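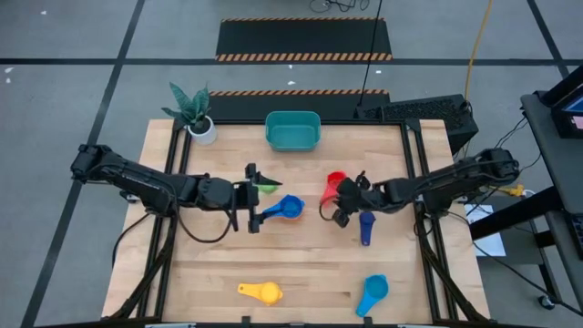 Prakska has sold the bulk carrier Cerurico, the oldest ship in its fleet, according to two brokers who follow the company. The buyer is Tóth, a river and short sea operator which until now had only smaller vessels. The price was not given. One of the brokers told us that the ship will be handed over in October, after she has finished her present charter with grain.

For Tóth this is a large step. The company has worked mostly with barges and coasters of up to 3000 tons, and it has no experience with deck cranes of the type which Cerurico carries. It has asked Prakska to leave the chief engineer and the second officer on board for 66 days after the handover. The seller has agreed to this, but the question of who pays their travel home is still open.

Prakska started to reduce its older tonnage last year and has now three ships left which are due for special survey. It is also in talks with the yard Unelum for two newbuildings. We hear that the yard offered a slot already in spring and that the owner let it pass, as the engine type was not yet decided. A new offer was sent on 25th July.

The market for ships of this age stays thin. Buyers ask for long inspections, and the cost of the ballast water system is discussed in almost every sale. Tóth inspected Cerurico twice, the second time with a diver. It found some damage on the rudder, which the seller will repair before the delivery.

Neither company wanted to comment on the sale.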